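Card Sorting Room, Bastcombe

This gallery covers the sorting of the Gakanell card set, 117 pieces, before it goes to Stedirden in June. Cards are filed by back design, then by language. Tarek Sfeir set the order and Halima Ekwueme keeps the index.

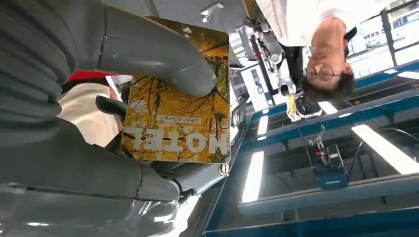
Place cards with a photo back go in first. Bent corners are set aside and listed under code 9. Rounded corners are standard for this set and are not logged as wear.

The organizer is loaded from the rear slots forward, one card per slot. The index file stays open during loading. 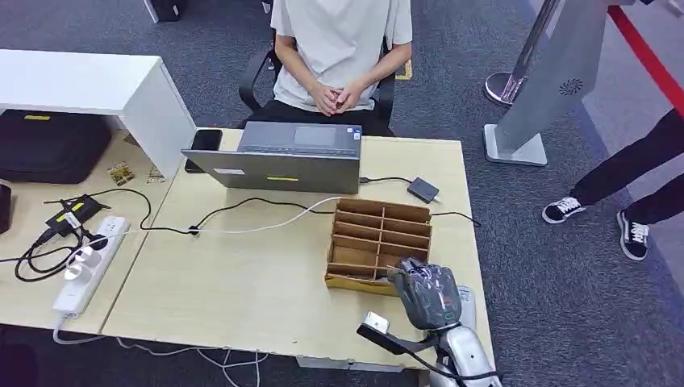
Cardboard organizer with two columns of slots, next to an open laptop.

Tape is checked between batches. Lifted edges are trimmed or rewrapped. 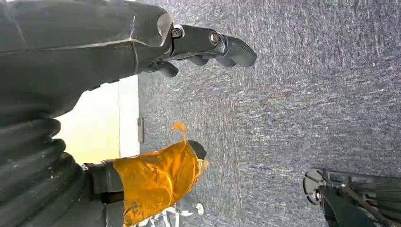
Orange tape in overlapping strips, with a loose flap at the top edge.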